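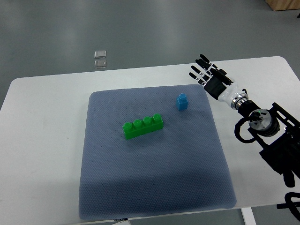 How do you teach a robot to pick something up? When I was your age I figured you just told it, the way you'd tell your little brother. Nope! Robots learn a lot by being shown, so at Onance, where I work, my job is mostly being a very patient show-off. I put on a special glove, and when I curl my fingers, the robot's black fingers curl too. We practice with toy bricks on a mat, like the long green one with four studs and the little blue one with just a single stud. The blue one is my favorite (small things are trickier to grab, and I like a challenge).

Every time I move a brick, the computer saves how the hand moved. One try doesn't teach it much. In July I did some 400 tries, and boy, were my fingers tired!

There's another way to do it. With some robots you can hold the arm and gently guide it, like helping a friend draw a circle. The robot remembers the path and tries it later by itself.

Want to try this at home? Close your eyes and let a friend steer your hand to a cup, 9 times in a row. Then see if you can find it alone.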